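My aunt Ilse Tiedemann left me her recipe box, 3000 dollars and a feud, and I had plans for only two of those.

The feud was with Catalina Montecinos, who lived across the landing on Lasanwood Street and had, according to Ilse, stolen her plum dumplings. Not a plate of them, the recipe! They hadn't spoken in 15 years. They did slam doors at each other, though, and I'm told you could set your watch by it (seven in the morning, and again after the late news).

So in March I moved in with two suitcases and a fern, and before I'd even found the light switch there was a knock. Tiny woman, huge cardigan.

"You're the niece," she said. "Do you slam?"

I said I hadn't really thought about it.

"Think about it," she said, and went home.
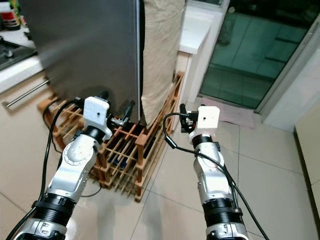

Short Stories / Neighbors

I lasted till evening. Then I got out the recipe box and went through it card by card, sitting on the floor with a sandwich, and way at the back, behind the pickles, I found the dumplings. It wasn't Ilse's handwriting. Across the top it said, "For Ilse, so you'll stop asking. C."

Well, I laughed so hard I dropped the sandwich. Then I felt awful, and then I went and bought plums.

They came out gray, all 20 of them, and a few had split. I put the best ones in a bowl, carried it across the landing and knocked with my elbow. Catalina looked at the bowl for a long time.

"Too much flour," she said. "She always did that too."

She took the bowl and shut the door, hard enough to rattle my fern. I stood there a second, then went back in and slammed mine.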